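Giving up the second car

We sold the second car in January, and people keep asking how it's going, so I'm writing it down once and will send them the link.

The car was a hatchback with a bad clutch. The garage in Pamirton wanted 920 dollars for the repair and told me to expect tires by summer. Insurance was due the same week. I put it up for sale as it was, clutch and all, and got 2,000 for it from a man who fixes them up. He towed it away the next morning and I stood in the driveway feeling odd for a minute, then went in and looked up the bus times.

The bus is the 19. It runs from the end of our road to the Dahlgren Street stop, and from there I walk to work. On paper the trip is half an hour. In the first week I was late twice, both times my own fault, as I was still leaving the house when I would have left with a car. I now leave at 7 and get there early enough to have coffee sitting down.

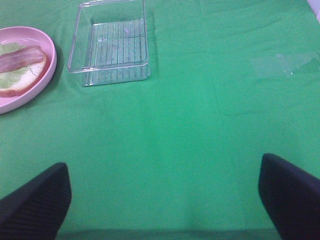
The walk at the other end was the part I expected to hate. It goes past the back of the lumber yard and over the rail bridge, and there's no sidewalk for one stretch, only a worn path in the grass. In February it was mud. I bought a pair of rubber overshoes, the kind my grandfather wore, and kept my office shoes in my desk drawer. That fixed most of it.

Groceries took more thought. We used to do one big shop at Relotness, out by the highway, and fill the trunk. We still do that every other Saturday or so with the car we kept, but in between I buy things on the way home and carry them. Carrying changes what you buy. I stopped getting juice in the big bottles. Canned tomatoes I get two at a time. I also stopped buying things we already had three of, and the pantry shelf looks better for it. 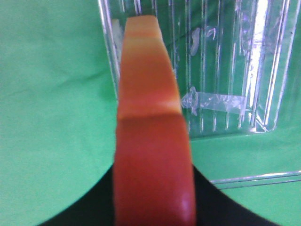
Felline
Mar 18, 2022

The harder thing has been sharing. With two cars we never had to ask each other anything. Now there's a calendar on the fridge, and if it isn't on the calendar it doesn't count. We had one real argument, over a dentist appointment that I had known of for weeks and hadn't written down. I took a cab there and paid for my mistake. Since then I write things down the day I book them.

Money is the reason most people ask. I don't have a full year to go on, so I can't give a proper answer. The monthly bus pass costs less than I was spending on gas, and the insurance bill is half what it was. I did spend some of the savings on a good raincoat and a backpack with a waist strap. I count those as part of the cost.

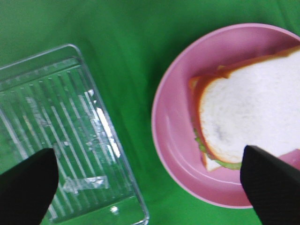
There are things I miss. Driving home alone with the radio on was the only quiet part of some days, and the bus isn't quiet. Evening plans across town need a ride or a lot of patience, as the last 19 goes earlier than I'd like. Twice I've turned down an invitation because I didn't want to work out how to get home.

I read more, though. I've finished four library books since January, and before that I couldn't have told you the last one I finished.

We said we'd try it until the end of summer and then decide. If the bus company cuts the early run, which they talked about in March last year, we'll have to think again sooner. For now the driveway has room for the trash cans and I've stopped checking the used car listings at night.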